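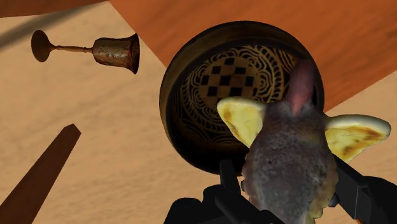
Bowl, goblet and one awkward customer between the fingers, in the simulator.

Review: Jeveck Cell Setup, the desktop edition
By Hertta Jääskeläinen, February

I look after one gripper cell, and I'd like to stop setting it up by crashing it. Jeveck promises you can do the crashing on screen first. It costs 319 euros a seat, or 342 if you want somebody to answer your emails. I paid the 342 and have had two replies, both polite.

Getting the cell in took an afternoon. You enter the base height, the finger length and the wrist offset, then find out which one you measured from the wrong bolt. Mine was the wrist. The software let me close the fingers on thin air for an hour before I noticed, and I can't fault it for realism.

The object library is the odd part. I wanted cartons. I got embossed goblets, a patterned bowl and a lumpy, speckled thing with yellow flaps and a pink bit on top, and I have now spent more time with that last one than with some relatives. Still, a shape like that makes you think about approach angle, and I moved two waypoints on the real cell because of it.

Grumbles: the manual jumps from calibration to error 2783 with nothing between, and the jaw wear setting resets each time you save. Keep a notebook.

Four stars. Three if you only handle boxes.

Recent reviews
Andlow finger pad kit, second try
Räsänen cable clips
Tilell torque driver after a year

Contact | © Bench Reviews | Back to top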